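I'm a big believer in the catch-all basin. Every place I've lived has had one by the back door, and anything without a home goes in it until I've got a cuppa in hand and the patience to sort it. Cotton buds, half-opened packets, toys, the lot!
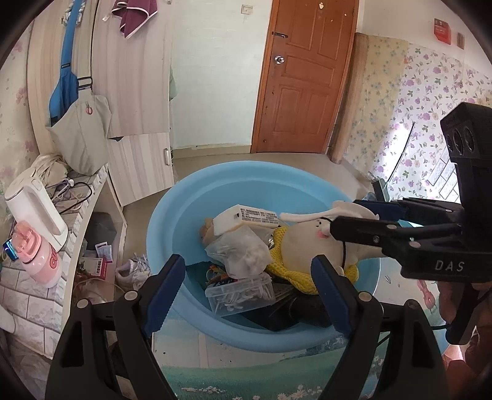

The trick is to empty it before it's full (I'm bad at this). My neighbour Jocelyn Grewal does hers at 16 minutes on the oven timer and whatever colour mood she's in, she stops when it dings. I've pinched the idea and it works a treat, though I do cheat and reset the timer.

Small packets go in old jars, lids off so you can see what's what. Soft toys get a cool wash inside a pillowcase tied with a hair elastic, then dry in the shade, never the dryer – I learnt that one the hard way with a very crispy rabbit. And if a box has instructions printed on it, keep the box!
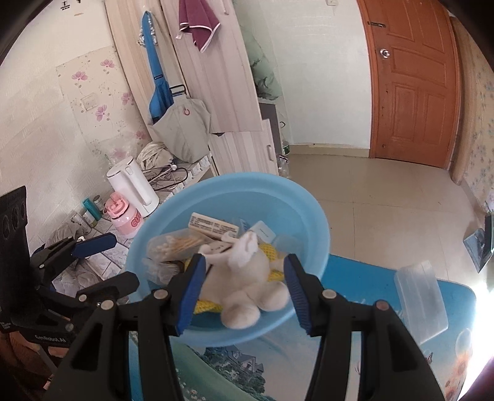 **Follulstead, November**

Rukhsana Lashari wrote in asking how I get the grey ring off a plastic tub. Bicarb and a damp cloth, going round in circles, then a rinse with warm water. Leave it upside down on the grass to dry.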